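Switching from paper towels to cloths
Kitchen & Cleaning > General

gandusska9
Trying to quit paper towels by September. We go through almost 18 rolls a year. I bought the thin striped cloths, the kind with the pink waves.

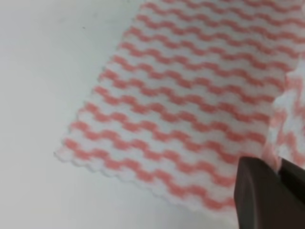
How often do you wash them?
Every 2 or 3 days, in hot water with the dish towels. Skip the fabric softener or they stop soaking things up.

Wetell
Disagree on hot water. Mine pilled after a few hot washes. I do warm and line dry.

borau_k
Neither. Thin ones aren't worth washing. Use one for the counters, then the floor, then throw it out. Cotton is better if you want to keep them.

gandusska9
Cotton takes forever to dry at my sink. I lay these out flat overnight.

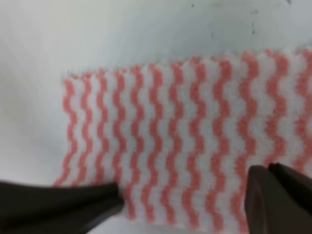

Re: Storage and sorting
Glowacki
I keep separate colors for dishes and counters. Raw meat still gets a paper towel at my house.

Wetell
Same here on the meat.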